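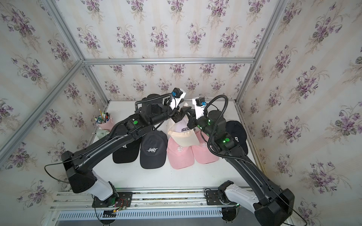 Cap table, Fairclough Annex: white tabletop, slotted aluminum frame and floral wallpaper.

HOUSEKEEPING AND SAFETY CHECKLIST – CAP TABLE
Location: Fairclough Annex, Starnville
Inspected by: Intan Tambunan
Period: March
Score: 94 out of 100

Ratings: S – satisfactory; A – attention needed; N – not inspected.

1. Access and floor

1.1 Walkway to the table clear of boxes and bags: S
1.2 Exit route visible and open: S
1.3 Floor dry and free of packing material: A
Comment: Tissue paper from the Stimitz cartons was found beside the door. It was removed during the inspection. Two points deducted.

2. Frame and wall covering

2.1 Rails free of sharp ends at hand height: S
2.2 Corner joints tight: S
2.3 Wallpaper seams flat, no loose edges: S
Comment: The violet pattern makes small tears difficult to find. Seams should be checked by hand as well as by eye.

3. Tabletop

3.1 Surface level and stable: S
3.2 Surface clean before caps are laid out: A
Comment: Small dark specks were noted on the white surface near the caps. The table should be wiped with a dry cloth before each session. Light linings and pale pink fabric mark easily, and the Gronetti account has returned soiled goods before. Four points deducted.
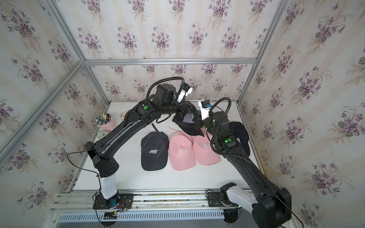
3.3 Pens, markers and pencils kept in their container: S
Comment: The pink container may remain at the left rear of the table. Markers are to be capped when not in use. Blades and loose pins are not permitted in the container.

4. Caps

4.1 Caps laid with brims toward the front edge: S
4.2 Straps clear of neighboring caps: S
Comment: Overlap between caps is acceptable during sorting. Before the count, the white lettering on each crown should be fully visible, including "HEART" on the charcoal cap and the "R" on the pink caps.
4.3 Linings inspected for stray thread and pin ends: S
4.4 Storage cartons closed and labeled: N
Comment: The storeroom was locked at the time of the visit. This item carries no points and will be rated at the next inspection.

5. Follow-up

Items 1.3 and 3.2 are to be corrected within 7 days. The completed form should be returned to the Annex office with the initials of the person who did the work.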